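Getting a Wire Shelf to Work for You

I love a wire shelf. I have put them in a pantry, a basement, a kids' room and one very narrow laundry closet, and every time I'm surprised by how much they hold and how little they cost me in effort. But they do have their quirks, and if you've ever watched a crayon roll off the back or found a cup leaning sideways because its bottom landed between two rods, you know what I mean! So these are the things I do with mine, in no special order.

Set the heights before you load anything

It's so tempting to snap the shelves on at even gaps and start piling. Don't! Get the stuff together on the floor first, find the tallest thing that has to live there, and set that shelf to fit it with a hand's width to spare. Everything else can bunch up closer. On my pantry unit the bottom gap is big enough for a stock pot and the top one barely clears a can of tomatoes, and it looks a bit lopsided, and I don't care one bit because it all fits.

If your posts have the little grooves, count up from the floor on each post and put a scrap of masking tape at the right one. Then snap the plastic sleeves on over the tape line. Sleeves go thin end up, wide end down. I got this wrong on my first one and the whole shelf slid down to meet the one below it the moment I leaned on it.

Tap the corners down with a rubber mallet, working your way around and around. If you only have a regular hammer, fold up an old dish towel and hit that.

Level it, even if the floor looks flat

My basement floor slopes to the drain. You can't see it at all, but a marble knows. Most wire units have feet that screw in and out, so lay a level across the bottom shelf both ways and turn the feet until you're happy. Do it empty, then check again once it's loaded. A tall one should be strapped to the wall too, and that goes double if there are children in the house.

Give small things a bin

Wire is wonderful for big stuff and air flow, and pretty bad for anything skinny. Pens, batteries, clothespins, tiny toy parts - they will all find a gap. The open-front plastic bins that they sell for garages are my favorite fix. The slanted front means you can see what's inside and reach in without taking the bin down, and they come in bright colors, so you can tell the family "it's in the blue one" and that's the end of the conversation.

I've had the Trollow ones for years and they wash up fine in the sink. Any kind will do. Just measure the depth of your shelf first, as a bin that sticks out past the edge will get bumped.

Bins go at the back or against a post, where they have something to lean on. Then the loose things stand in front of them.

Let a mixed shelf be mixed

I used to be very strict about one kind of thing per shelf. Then I had kids, and a kitchen that opens onto the playroom, and I gave in! A landing shelf for odds and ends has been the best change I've made in this house. A cup, a little pot with a lid, some toys, the frog. It all has somewhere to go at the end of the day and I can deal with it properly when I feel like it.

The trick is to keep it to one shelf only, at a height where you can see all of it. If it's down by your ankles it turns into a swamp. I go through mine whenever I change the sheets, and anything that has been sitting there since the last time gets put away for real or goes in the giveaway box.
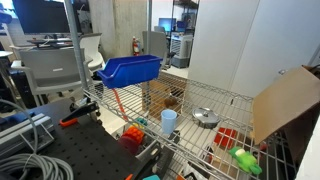 Line it where it matters

You don't have to line every shelf. I only do the ones that hold cups, jars, or anything with a narrow base. Clear plastic liner is the neatest (Dakameck makes a stiff one that you cut with kitchen scissors), but I've also used a cut-up poster, an old vinyl tablecloth, and a flattened cardboard box. Cardboard is honestly great for a dry spot. Cut it a finger's width smaller than the shelf so that it drops inside the rim, and swap it out when it gets grubby.

For damp places, such as a basement or mudroom, skip the cardboard and leave the wire bare under boots and wet gear. Put a tray underneath to catch the drips.

Cardboard boxes go low

Boxes are fine for storage you don't get into much, and the bottom shelf is the spot for them. Fold the flaps all the way in, or cut them off. A flap that stands up blocks the view of whatever's next to it, and it catches your sleeve when you reach past. And write on the side that faces out, in big letters, with a fat marker! I did the tops of mine once. Then I stacked them.

Heavy things low too, of course. Mine is rated at 50 pounds a shelf and I stay well under that, especially up top.

Use the rods

All those rods are free hanging space, and so many people forget about them. S-hooks from the hardware store (I paid 90 cents each for mine) will hold measuring cups, dog leashes, a dustpan, scissors. Hang them off the side edges so they don't dangle in front of the shelf below. Shower curtain rings work too and they don't fall off when you grab something in a hurry.

Binder clips are good for seed packets and little bags. Clip one to the front rod, and you've also got a label holder.

Cleaning

Dust sits in the corners where the rods cross. I go over mine with the brush end of the vacuum, then a sock on my hand, dipped in warm water with a drop of dish soap. One pass from above, one from below. Dry it right away with another sock so it stays shiny and doesn't spot.

For sticky kitchen grease, I mix 3 spoonfuls of baking soda with enough water to make a paste, leave it on while I have my coffee, and wipe it off. Try a hidden spot first if your finish is old. Once a year, usually in September when school is back and the house is quiet, I take everything off and wash the whole unit in the driveway with the hose - so satisfying! Let it dry in the sun before you load it up again.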